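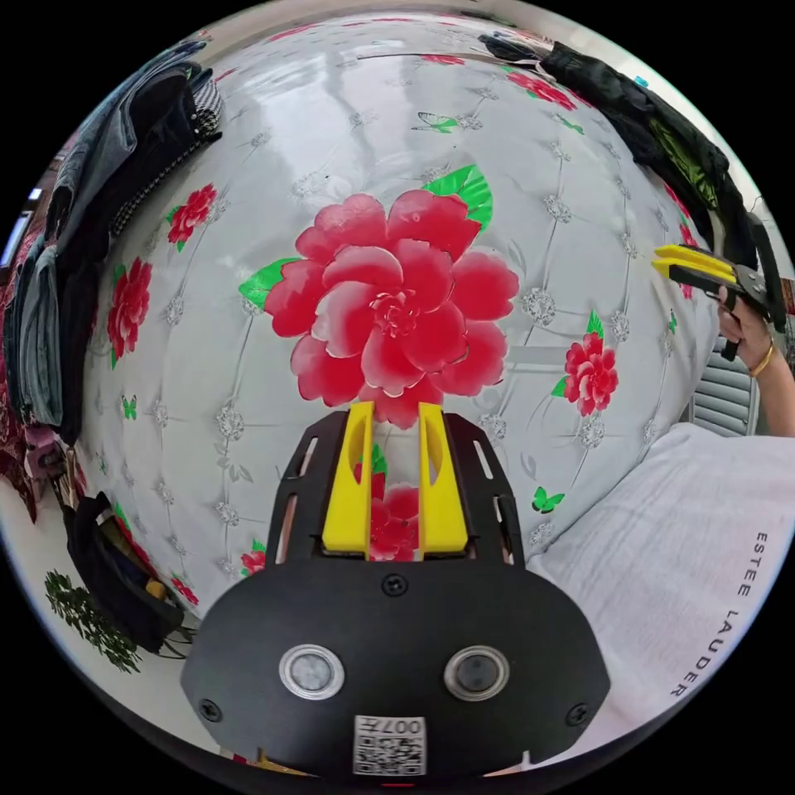
Monday 28 Sep 2026 - left gripper dropping its readings again

Okay, writing this up while I still remember the order of things, mostly for Misaki and Woo-jin who are in tomorrow.

We were on the clothes folding runs with the pair of hand-helds, the usual setup on the flowery quilted surface. First batch fine. Second batch fine, or so I thought. Then I pulled the logs over lunch and the finger width on the left unit goes flat for long stretches. It just sits at 60 mm, dead straight line, while the video has the fingers plainly opening and closing. The right one tracks nicely the whole way through, so it's not the logger (my first guess, sorry Jae-in, I did grumble at you).

What I tried, in order:

Swapped the USB cables between units. Fault stayed with the left one.

Reflashed the Gendura firmware. Worked for one run and I got very pleased with myself, then flat again.

Took the cover off. One leg of the encoder connector wasn't seated and you could make the reading freeze by pressing on it with a fingernail. So there's the culprit, I'm fairly sure! Pushed it home, put a dab of hot glue on it and did 200 open-close cycles by hand while Chae-won watched the plot. No dropouts. My thumb hurts.

Now the bit I'm less happy about. The logger is supposed to throw a warning if the width hasn't changed in 900 ms while the trigger is moving. It never did. Jin-sol had a look and the check is commented out in the Ivia branch, and has been since we were chasing false alarms last November. So we've been flying without it for ages. I've put it back in, and it beeps now as well as writing to the log, so you can't miss it with your eyes on the sleeves.

Damage: 89 episodes from this morning are suspect. I've moved them to a folder called left_width_bad and haven't deleted anything. The video should be fine, so maybe we can recover the width from the finger positions - Misaki, is that something your script could do, or am I dreaming?

Still to do:
- open up the right unit and check the same connector
- proper strain relief, hot glue is a bit rubbish
- go back through last week's Broka uploads for flat lines
- order spare connectors (grey ones, the black ones don't fit)

Left unit is on the charging shelf with green tape on it. Please don't use it for real runs until I've done another long test on Tuesday morning.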